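Tekham Osirby Practice Mute for Trumpet

Price: $198
In stock, ships from our shop
Fits: B-flat and C trumpet, most cornets with the shorter cork set

The Osirby is a practice mute, so let's get the bad news out of the way. It will not make you sound better. It will make you sound farther away, and your neighbors may consider that the same thing.

Tekham built it for players who live in apartments, travel a lot, or are married. It sits fully inside the bell, with only a low rim sticking out, and that means you can drop the horn in its case without taking the mute off first. Anyone who has left a practice mute on a hotel nightstand will see the appeal. We have a small collection of other people's.

What it does well is stay out of the way. Most practice mutes push back at you like a stuck door, especially above the staff, and after a week with one you start blowing too hard at everything, including soup. The Osirby has some resistance, and you will notice it for the first few minutes. Then you mostly won't. Low notes speak without being begged. Pitch runs a hair sharp, so pull the main slide a little and remember to push it back before rehearsal. You will forget at least once.
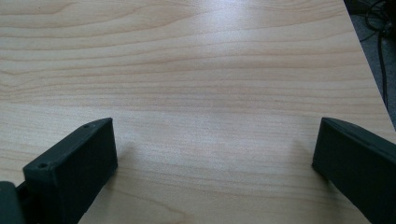
The body is spun aluminum with a brushed finish. It dents if you drop it on a hard floor. The dents don't seem to change the sound, although they do change how you feel about having spent $198. The cork comes in two sets. The thicker one is already glued on and suits most trumpets. The shorter set is in the little bag with the instructions, for cornets and for bells with a wider flare. Sand slowly. Cork comes off much faster than it goes back on.

Specifications

Body: spun aluminum, brushed
Cork: natural, two sets included
Weight: 198 grams, and yes, that matches the price, and no, Tekham says it wasn't planned
Bag: black drawstring cloth
Warranty: 30 months on the body, none on the cork
Shop item number: 694

How it compares

We also carry the Fanden Hush, a bigger and quieter mute that sticks well out of the bell. If you practice after midnight with a baby on the other side of the wall, buy the Fanden. If you want to play for an hour and still have a face left, buy this one. Tekham's older straight mute is a different animal and is meant for the stage. Please stop ordering it as a practice mute and writing to tell us it's loud.

Common questions we get by email

Can I use it for a recording? You can. It sounds thin and buzzy in a way that some people like on ballads. Put the mic close and turn off the fridge.

Does it fit a flugelhorn? No. It goes in, and then it goes in some more.

Is there a trombone version? Tekham has one planned for December. We have heard "December" from them before.

Returns

Unused mutes can come back within 30 days for a full refund. Once you've sanded the cork, it's yours. We can't resell a mute shaped for your bell, and we don't take mutes back for store credit, trade, or reasons of the heart.

Replacement cork sets are item 342 and ship in a plain envelope.

Price and stock checked 20 September 2022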